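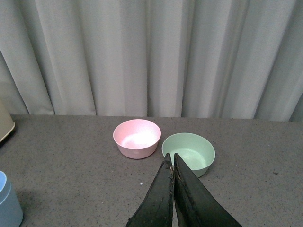 Slide 2: What the bench costs us

Start with the bowls. The pink and the green are the ones we use for stacking and sorting. Plastic, cheap, easy to replace. Not where the money goes.

Fingers are a running cost. Look at the scuffs along the edges. We had them down as a one-time purchase in the first plan and that was wrong. Strömberg quotes 221 dollars a pair. Budget line is now "wear parts," reviewed every January.

Slide 3: Two quotes for the second arm

Busard: 1,831 a month on lease, service included.
Sumby: 1,450 a month, service billed separately -- 785 per visit.

One visit a month and Sumby is already the more expensive one. Say this slowly, people look at the first number and stop.

Ask the room who has had a lease run past its end date. Wait for hands.

Slide 4: Things we left out the first time

Table and curtain. Shipping both ways. Spare cables. Staff hours for setup at the Istside site -- the biggest miss.

Slide 5: What we are asking for

Approval for one lease, twelve months, with wear parts as its own line. Second table can wait until next year's budget.

Leave the quote sheet up during questions.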